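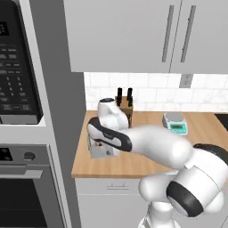
Knife block at the back of a light wood countertop.

Washing polo wraps and saddle pads at home

Brush off dried mud and hair outdoors before anything goes in the machine. A stiff dandy brush does most of it.

Close the hook-and-loop tabs and put the wraps in a mesh bag, 4 to a bag. Wash cold with half the usual detergent and skip the fabric softener – it leaves a film and the pads stop absorbing sweat. Run a second rinse if the water still looks cloudy.

Hang pads over a rail, underside out. Thick ones need a full day in January.

Roll the wraps tightly with the tab on the inside, so they are ready to go on at the barn.

For grass stains on white jeans, soak for 6 hours in cool water with a scoop of oxygen bleach, then wash as usual. Check the knees before they go in the dryer.

Tips compiled by Przemysław Kwiatkowski, Endham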